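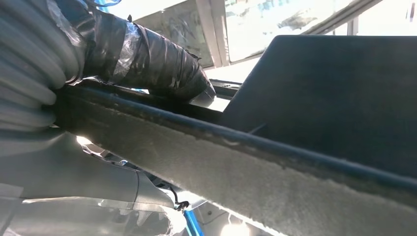
About us

Gundevik writes software for robot arms that take cars and vans apart or put them together. We do perception, planning and control, and the tools our customers use to look after all three. We don't build arms or grippers. Our customers mostly have those already.

The company was started by Delia Palma, who had spent years programming arms for a parts supplier and was tired of teaching the same points again every time a fixture moved. The first version of our planner ran on a desktop computer under her stairs. We now have our own floor in Stullton, with offices at one end and the test area at the other.

What we make

Falleck is our planner. It takes a model of the part, a model of the arm and whatever the cameras report, and works out a path that keeps clear of things. Trim, seats and door parts are awkward because they leave little room and the soft pieces don't stay where the drawing says they should. Falleck treats cloth, felt and loose cable as areas with a margin, and the margin can be set for each job. It checks up to 2,000 candidate paths before it picks one.

Campbell is the perception side. It finds parts from camera views at the wrist and the head and passes their position to the planner. Dark moulded plastic and bright sheet metal are the two surfaces we spend most time on - one gives the cameras too little to work with and the other gives them too much.

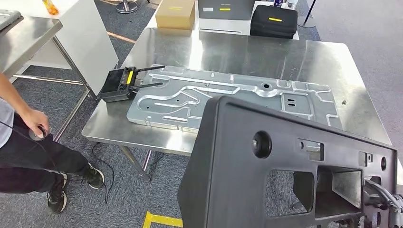 Our part library has 263 entries at present. Each has a mesh, a list of allowed grasp points and notes on which faces reflect. Customers can add their own entries with the same editor we use, and these stay on their own servers unless they choose to share them.

How we work

Every change to the control code goes through 900 simulated runs overnight. If those pass, it is tried on an arm in Stullton at reduced speed before it goes into a release. We keep the logs from both, and customers can ask for them.

Releases come out in spring and in October. Fixes for faults go out when they are ready. Support is handled by the people who write the code, from 8 in the morning until 5.

Visits and jobs

Customers are welcome to bring parts in and try them with us. Please send drawings first if you have them. Open posts are listed on the jobs page, and we take two students each summer, usually one on planning and one on tooling.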